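Section 11: Seasonal Shutdown of the Lemine Irrigation System

11.1 Purpose

This section describes how to take the Lemine system out of service at the end of the growing season and how to prepare it for storage. It applies to greenhouse and open-bed installations. Owners of the Horkthorpe bed kit should also read the leaflet supplied with that kit, as its drain plugs are in a different position.

Shutdown should be completed before the first expected frost. Water left in the supply line can split fittings that are otherwise sound, and damage of this kind is not covered by the product guarantee.

11.2 Before You Begin

You will need a bucket, a soft brush, clean cloths, a flat screwdriver, and the drain key supplied with the system. Allow a full morning for an installation with more than three beds.

CAUTION: Disconnect the controller from the power supply before opening any cover. Turning the program dial to OFF does not remove power from the terminals.

11.3 Draining the Lines

1. Close the main supply valve and wait until the pressure gauge reads zero.
2. Write down the watering times for each zone on the record card inside the controller door. The controller does not keep its settings once the backup battery is removed.
3. Disconnect the controller from the power supply.
4. Place the bucket under the lowest drain point. Fit the drain key and turn it counterclockwise until water begins to flow.
5. Open the end caps on each line, beginning with the line farthest from the supply.
6. When the flow has stopped, lift each line by hand at its highest point and allow any remaining water to run out.
7. Leave the end caps open overnight.

Note: Lines laid on a slope may hold water at low spots between supports. Lift these sections separately.

11.4 Cleaning the Filter

1. Unscrew the filter bowl and remove the mesh, part 573.
2. Rinse the mesh under running water from the inside outward. Use the soft brush for grit that does not rinse away.
3. Hold the mesh up to the light. If any tear is found, order a replacement.
4. Dry the bowl and seal with a cloth. Do not apply grease or oil.
5. Refit the bowl hand-tight only.

11.5 Removing and Storing Parts
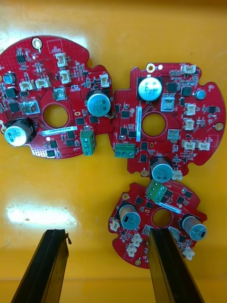
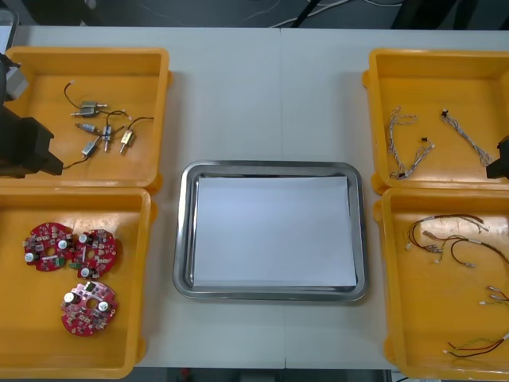
Zone valves may be left in place in a heated greenhouse. In all other locations they should be removed, drained, and kept indoors until spring. Attach a label with the zone number to each valve before disconnecting it – valves from different zones look alike but may have been adjusted differently. Valves with lead wires can be kept in open plastic bins, like the solenoid valves at the left of the white table, provided the wires are not folded sharply or trapped beneath other parts. Screws and washers should be stored in a closed container with the valve to which they belong.

The controller should be stored upright, with its door closed, in a dry room. Remove the backup battery and keep it apart from the controller. Do not seal the controller in a plastic bag, as moisture may collect inside.

Hoses are to be coiled in wide loops and hung from a broad support. A narrow hook or nail will flatten the wall of the hose over a winter. Gil connectors may remain attached to the hose ends, but the locking rings should be left loose.

11.6 Final Checks

1. Confirm that the main supply valve is fully closed.
2. Refit the end caps loosely to keep out insects and soil.
3. Cover exposed pipe ends outdoors.
4. Enter the month of shutdown on the record card and sign it.

11.7 Ordering Replacement Parts

Seals and filter meshes are available through Flesel dealers. State the part number and the model shown on the controller label. For the 155 series, also state whether the system was supplied with the long or short inlet pipe. Written inquiries about shutdown and storage should be addressed to Seo-ah Cho, Customer Support, Flesel.

For instructions on returning the system to service, see Section 12.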